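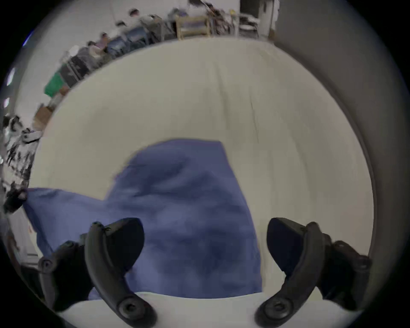
Ticket 657
Site: Otarbridge, shared workroom
Opened by: Lensa Dinsa
Assigned: Fuad Tilahun
Opened: 11 January 2023
Subject: blue cloths leaving lint + streaks on white tables

Lensa: Getting lint on the white tops again after wipe down. Blue fuzz, shows up bad on the white. Also streaks when the light comes in low. People are complaining their paperwork picks it up. Using the spray from the Inell cupboard same as always. Can we get different cloths or is it something we're doing

Fuad: Which cloths, the new pack or the old ones? And how are they getting washed.

Lensa: Both I think. They all go in one bin. Washed with the hand towels, hot, then dryer.

Fuad: OK the towels are probably your lint. Cloths grab it in the wash and then drop it on the table. Try this first before I order anything:
- pull 2 cloths out, wash on their own, warm not hot
- no softener, no dryer sheets
- hang dry
- one table with those only, rest as normal
Let me know.

Lensa: Softener, yes, we've been using it. Will stop. Doing the table by the door as the test.

Lensa: Update. Door table much better, no fuzz that I can see. Still streaky tho. Other tables same as before.

Fuad: Good, so lint = wash. Streaks is likely too much spray. Spray the cloth not the table, fold it in 4 and use a flat side, turn it when it gets damp. Don't just bunch it up and push it round, you get wet patches and dry patches. Second dry cloth to finish.

Lensa: Folding helps. One streak left near the far edge but that might be old residue, it feels tacky. Tape?

Fuad: Could be tape. Warm water and a drop of dish soap, leave it a minute, wipe, rinse, dry. No scrub pads on the white, it'll dull it.

Lensa: Tacky bit gone. Rewashed the rest of the cloths seperately, all tables ok this morning. Cloths keep getting left out in a heap on the tabletop after though. Can we have a hook or somthing

Fuad: Hook rail requested from Perik, separate ticket. Til then hang them over the sink edge. Bin label changed to CLOTHS ONLY NO TOWELS. Pack of 8 spares ordered, wash before first use.

Status: resolved
Follow up: check lint again in April, reopen this one if it's back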